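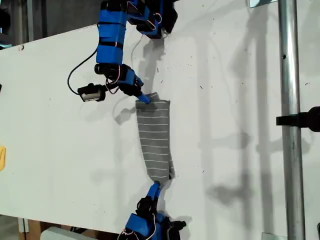
One reader replied to my March column that a wash rating on household textiles would only raise prices, and that shoppers already judge cloth well enough by hand. I disagree on both points. Hand feel in a store measures finish, and most softening finishes leave in the laundry. A rating would measure the cloth.

The cost objection is weak as well. Pernix, the test house in Gurketport, charges 753 dollars for a 5-wash series covering shrinkage, skew and seam strength. On a run of 1000 pieces that is less than a dollar each, and most runs are far larger. 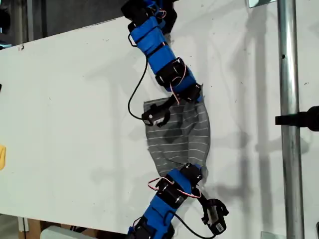

Who should pay for the test? The importer, at the point where the lot is accepted.

Mills already hold most of the data. A Pondura hand towel woven outside Colombo ships with a lot sheet listing nine properties, shrinkage in both directions among them. The retail label gives fiber content and a wash temperature.

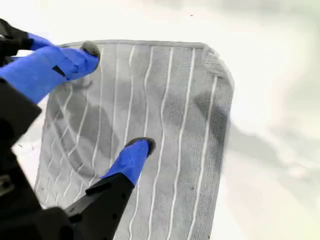
Skew deserves its own line on the label. It is the angle by which a fabric departs from square, and it should be read with the cloth flat and relaxed. Stripes make distortion easy to see, whatever the cause: on the gray towel they bow on the left and run closer to straight on the right. Plain cloth hides the same fault until it is folded.

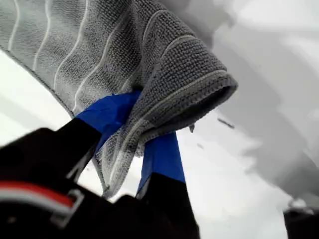 Seam strength is the property I would print first. In my experience hems fail before the ground cloth does, and a neat hem says little about thread quality. The edge of the gray towel is straight and clean, and a buyer could learn no more from it than that. Print the figure in newtons, next to the fiber content.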